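Kitchen table lessons: teaching by hand, one spoonful at a time

If you've walked past the teaching room lately and wondered why we keep going shopping for groceries, the answer is that we're collecting kitchen tasks this month, and we're having a great time with it! Powders, liquids, crinkly bags – all the stuff our arm has never been any good at.
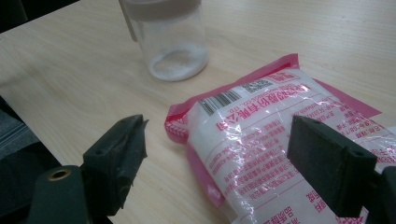
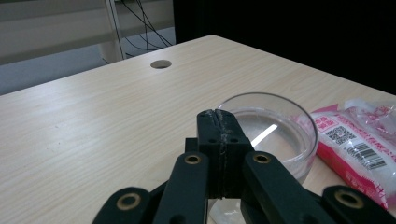 Trumari Lab – Learning from Demonstration Group

The setup will be familiar to anyone who read the January issue. You pick up the hand-held gripper, you do the job yourself with its two fingers, and the camera on the tool records what the fingers are up to. Later the recordings go into training, and the arm gets a try at the same job. There's no joystick and no headset, and a new person can be useful on their first afternoon, which still feels a bit like magic to me.

What's new is what goes on the table. Up to now we mostly did blocks and cups, and those are very forgiving. A jar with a little white powder in the bottom is a different animal (you have to come in over the rim, and the angle matters a lot more than you'd think). A bowl with some liquid in it is harder again. Clear glass and clear liquid both pick up every light in the room, so the view from the tool changes each time you tip your wrist. And then there are the plastic packages, which fold and shine and never lie the same way twice. I love them. Saodah Kwok does not, and has asked me to say so.

So far we have 67 demonstrations that we're happy with. About 40 of them involve the bowl in one way or another, and the rest are jar and package work. We threw out a batch from the first Monday when three of us had been approaching from three different sides of the table and the start positions were all over the place. We now start every take with the fingers open and the tool held still for a breath or two before moving in. It sounds fussy but the recordings line up so much better.

A few things we've picked up along the way:

Go slower than feels natural. Most people do the task at kitchen speed, and the fingers are past the rim before the camera has had a decent look at it.

Move the objects between takes. A hand's width is plenty. Turn the package over now and then, too.

Keep your fumbles if you recover from them. Uwe Ostermann missed a grip, backed off and came in again, and was all set to delete the take. We kept it and we'd like more like it – an arm that has only watched perfect grabs has no idea what to do after a bad one.

Wipe the fingers at the end of your session, please. Powder gets into the seam.

Next up is remote control. Uwe has the Tesisix leader arm working again after the cable trouble, and we want to run the same bowl and jar tasks through it to see how the two kinds of demonstration compare. My guess is that the hand-held tool wins on speed and the leader arm wins on reach, but I've been wrong about this before and I'm happy to be wrong again. Santoso, our training machine, is booked for both sets.

We could use four more pairs of hands for the next round, and people who cook are especially welcome. Sessions run after lunch and you don't need to know anything about robots. Put your name on the sheet by the door or catch Saodah at the coffee machine.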